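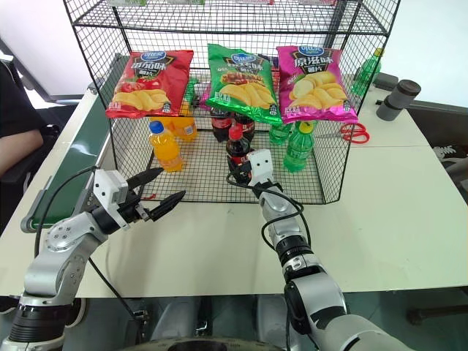
Setup of the two-arm picking cell at Claserham starts with the rack, and the arms stay powered down until the rack is square to the front edge of the table. Wycliffe Mollel, the technician responsible for the cell, checks it with a steel rule at both front corners and allows a difference of 2 millimeters. The wire mesh makes the job harder than it would be with a solid shelf. A finger that enters a grid opening can pull the whole rack forward, and the stock rides with it. Bottles go on the bottom shelf, orange juice to the left, cola in the middle and green soda to the right, with the chip bags standing on the level above. The bags are a nuisance in their own way. One of them, the green one with the skewers on it, hangs slightly over the bottles beneath, and an arm going in for a cola at the front has to keep its gripper below the bag's lower edge.

Mollel took over the cell in October, after it was moved from the Premville site. The move cost it its calibration. Both arms had been taught against a table 3 millimeters lower, and every approach height in the program had to be entered again. The program holds 178 taught points. He corrected the shelf approaches by hand and shifted the rest with a single offset, then ran each one at reduced speed with a thumb on the stop button.

The cables came next. Each arm carries an external line to its gripper, and the line needs enough slack for full wrist rotation. Too much slack and the loop catches on the rack. Mollel sets the loop with the wrist at its limit, fixes the tie, returns the wrist to zero and looks at where the slack falls. The log shows two cable replacements on the right arm, both for wear at the same tie.

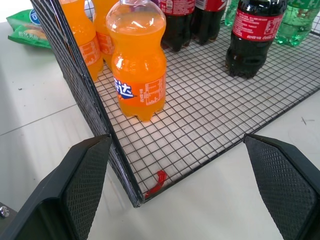

Finger pads are inspected at the start of each shift. The textured face collects a film from handling plastic, and the first symptom is a bottle that turns in the grip as it is lifted. Mollel cleans the pads with alcohol and a nylon brush, lets them dry, and closes the fingers on a strip of paper. If the paper pulls out from one end more easily than the other, the fingers are out of parallel and the mounting screws are loosened and reset.

The wrist camera is checked last. Its view must take in both fingertips with the gripper open, and the gap between them has to sit centered over the target. Clear plastic and dark mesh together give the vision software trouble with edges, so the approach is corrected on the label and the cap is ignored. The counter stood at 1752 picks when the pads were last changed. The next set, from Orellana, is on the shelf in its bag, and Mollel intends to fit it before the cell goes over to the Gruvby stock list.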